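Bremham (film)

Bremham is a fantasy crime film released in December by Fument Pictures, and later shown on the Beyene streaming service. It runs 194 minutes in the version most people have seen. The studio's publicity calls it "the first true epic of the hidden city," a claim that appears in no review that did not come from the studio.

Plot

The film takes place in Skurnberg, a walled city where the dead may give evidence in court for 11 days after burial. A junior clerk finds that one dead witness has been lying and sets out to learn who taught him how. The trail leads to an orchard outside the walls and then, after a long detour by river, back to the courthouse where it started. Summaries differ on the ending. The press notes say the clerk frees the dead from their oath, but nothing in the final reel clearly shows this, and the closing shot of the locked archive suggests the opposite.
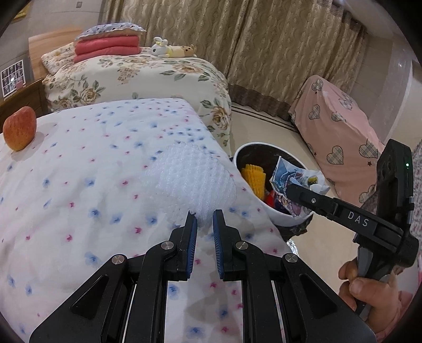
An apple and a white foam fruit net on a printed sheet.

Production

Fument announced the project as an adaptation of "an ancient legend of Skurnberg." No such legend has been traced. The name does not appear in any collection of folk tales before the film was announced, and the studio has since changed the wording on its site to "inspired by tradition." It has not said which tradition.

The size of the production is also disputed. Early press material spoke of a cast of 1000 for the burial procession. Crowd scenes in the finished film repeat the same faces and, in at least one wide shot, the same limping man on both sides of the street. Trade reports put the real number of extras far lower, though none gives a source.

Shooting is said to have taken ten weeks. This seems short for a film with so many night scenes, and may leave out the river section, which has different lighting and a noticeably different haircut on the lead.

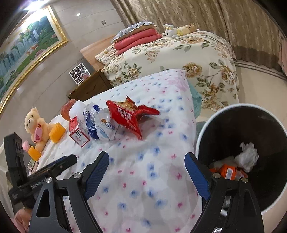
Versions

At least two cuts exist. The theatrical cut drops most of the orchard material, which leaves a later speech about the harvest without any clear meaning. The longer cut, added to Beyene on 4th March, puts it back. It was sold as a director's cut, but the running order matches a test screening version described by viewers months earlier, so the label should be treated with care.

Reception

Reviews were mixed. Critics generally liked the courtroom scenes and the sound design, and disliked the dialogue, which explains the rules of the city several times and changes them twice. Beyene listed the film in its top 10 for the month. The service does not publish viewing figures, and it is unclear whether the list counts people who finished the film or anyone who let the trailer play.

A cult following has been reported, mostly in articles promoting the longer cut.

Sequel

Fument has said that a second film is "in active development." No script, cast or start date has been made public.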